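Kimness: a data card for listings of secondhand jewelry

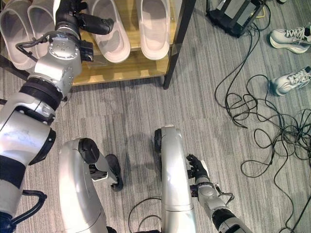 What is in it

Kimness is a table of 1,102 listings for secondhand and vintage costume jewelry, typed in by two people with day jobs. Each row is one listing: what the seller called the thing, what the seller said it was made of, what they asked for it, and what we thought of all that once we had read the text a second time with coffee.

Rings, earrings, necklaces, bracelets, brooches. No watches. We had a long argument about watches and it is over now. Cufflinks are in, under "other," next to the tie pins and a single tiara.

The listings are text only. If you came for photos of brooches, you will leave disappointed but well informed.

Why it exists

Erdal Özkan wanted to buy his sister a pair of clip-on earrings and found that "vintage" could mean anything from the twenties to a week ago last Tuesday. He started keeping a spreadsheet of how sellers used the word. Emiliano Escobedo saw the spreadsheet, said the columns were a mess, and was given the columns as punishment.

The sister got a scarf.

Files

listings.csv: the main table, one row per listing
terms.csv: the 15 material terms we normalize to, with every spelling that maps to each
notes.txt: disagreements, in the order they occurred, lightly edited for language
CHANGES.txt: what it sounds like

All files are UTF-8 with commas. Sellers love commas too, so the description column is quoted. Please use a real CSV reader. Splitting on commas will give you a bracelet that costs "slightly worn at clasp" dollars.

Columns in listings.csv

id: a whole number. Gaps are rows we removed. Don't fill them in.
source: hamusero, mendes or cilent (see Sources)
kind: ring, earrings, necklace, bracelet, brooch, other
title: as written by the seller, capital letters and all
description: as written, cut at 2,000 characters
material_claimed: the seller's own words
material_norm: one of the terms in terms.csv, or blank
era_claimed: the seller's own words, frequently a mood
era_norm: a decade, or blank
price: asking price in US dollars, no symbol
condition: new, good, worn, broken, unstated
dainty: yes or no (see The dainty problem)
annotator: EÖ or EE

A blank means the listing didn't say, or said so many things that picking one felt dishonest. A blank does not mean zero. Someone averaged the prices with blanks as zero in an early version and announced that necklaces were getting cheaper. It was Erdal.

Sources

Hamusero is a small classifieds board where people clear out drawers. The listings are short and often cross. "Ring, green, make offer" is a complete description there, and a fairly chatty one.

Mendes is a consignment shop with one location and a very thorough writer on staff. Its rows have the longest descriptions by a wide margin and account for nearly all the text that hits the character limit. Whoever writes them knows what a lobster clasp is and would like you to know as well.

Cilent is an online estate sale site. Everything there is "stunning." We considered removing the word in preprocessing and decided that users deserved to see it.

All three gave permission by email to copy listing text for this table. Seller names, phone numbers and pickup addresses were taken out by hand. If you find one we missed, write to us before you write to anyone else.

How rows were labeled

Every row was labeled once by one of us. A share of the rows was then labeled again by the other, without looking, and the differences went into notes.txt. Most of the fights were over three things:

Gold tone versus gold plated. We follow the seller's words. If the seller uses both in one listing, material_norm is blank.

Whether "boho" is an era. It is not. Emiliano would like it on record that he never said it was, and that he merely asked.

Sets. A necklace sold with matching earrings is one row, filed under whichever piece the title mentions first. We know this is arbitrary. We tried splitting them and had to make up prices for half a set, so we stopped.

The labels describe what a listing says. Neither of us has held a single item in this table. "Sterling silver" in material_norm means a stranger typed "sterling silver," or "sterlng," or "925 stamped I think."

The dainty problem

The dainty column was supposed to be a quick extra. The idea was to mark pieces that a reasonable person would call dainty: thin chains, small stones, studs, the sort of ring you forget you have on until you wash your hair.

It is the least reliable column in the table. Erdal marks almost everything as dainty unless it could stop a door. Emiliano is stricter and once refused a plain stud on the grounds that the seller sounded too proud of it. If you use this column, filter by annotator and look at each half separately. Training a model on the mix will teach it to be two men disagreeing, and we already have that at home.

We kept the column because people asked for it. Several of them have since written back to ask why it is like that.

Good uses

Practicing text cleaning on material that fights back.
Building a spelling list for jewelry terms. We count four versions of "rhinestone" as normal.
Studying how sellers describe age and condition.
Teaching. The file is small enough to open on an old laptop, and students seem to like reading it, which can't be said for most CSVs.

Bad uses

Pricing your own jewelry. These are asking prices. We have no idea what sold, or whether anything did.
Telling real stones from glass. The data does not know. The sellers often didn't either.
Saying anything about fashion in general. Three sites, one language, and a heavy lean toward whatever was in people's drawers.
Insurance. Someone did ask.

Known trouble

Prices on Cilent are sometimes opening bids, so there is a cluster of necklaces at one dollar. They are left in.

Mendes changed its condition wording partway through. Older rows say "gently loved," which we mapped to worn. Newer rows say "pre-enjoyed," which we mapped to worn with a sigh.

A few Hamusero listings are near duplicates, posted again by sellers who had lost patience. Where the price changed we kept both. Where only the number of exclamation points changed we kept the calmer one.

The tiara has no era, no material and no condition. Its description reads, in full, "from the play."

Changes

Version 3, 21 Mar 2025: brooches relabeled from scratch. "Pin" now maps to brooch unless it is a tie pin. Character limit on descriptions made consistent across sources.

Version 2: the February cleanup. Removed a batch of hair clips that had been filed as brooches by someone in a hurry. Added the annotator column after we were unable to agree on who had done what.

Version 1: the spreadsheet. Available on request, though we would prefer you didn't.

License and credit

Free to use and share for any noncommercial purpose, with credit to Kimness and both names. Please keep the two dots on Özkan. He notices.

Corrections

Send the row id, the column and what you think it should say. One correction per line, plain text. Emiliano handles materials and eras, Erdal handles everything else. Corrections to the dainty column are read by both of us and will probably take a while.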